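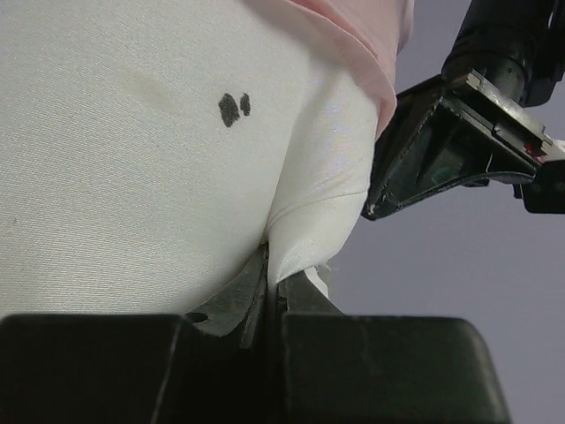
Ticket 400 – Fabric cell, left arm, marks on white cloth
Opened by: Fernanda Lobo
Assigned to: Byung-chul Shim
Priority: normal
Status: waiting on parts

2 May 2022, Fernanda Lobo
White satin-type cloth is coming off the cell with black spots. Wrist camera view attached. There is also a faint tan streak near the spots. Pink cloth from the same bin looks clean, but it would be harder to see there. Please check the gripper before second shift.

Byung-chul Shim
Locked out and wiped both fingers on the left gripper with a dry white rag. Light gray smear, nothing as dark as the spots. Scratches on the finger plates are old and I can't feel a burr. Wiped the slot in the housing too and got black grease out of it. Rail was overpacked at the last service.

Cleaned the rail, put back a thin film of the Plovska grease, ran 40 open/close cycles on a clean scrap. No marks.

Fernanda Lobo
Ran nine pieces after that. One has a spot, smaller than before. No tan streak on any of them.

Byung-chul Shim
Then some of it may be arriving with the cloth. Horácio, can you look at the Bastos rolls before they get loaded?

Horácio Mota
Checked four. One has the tan streak on the outer wrap. No black.

Byung-chul Shim
So the streak is a supply issue, open a separate ticket for that. For the black I want new wipers on the left gripper rail – the current ones have a nick on the inboard side. Ordered from Amwood. Grip force unchanged. Until they arrive, wipe the slot at each shift start and run colored cloth first.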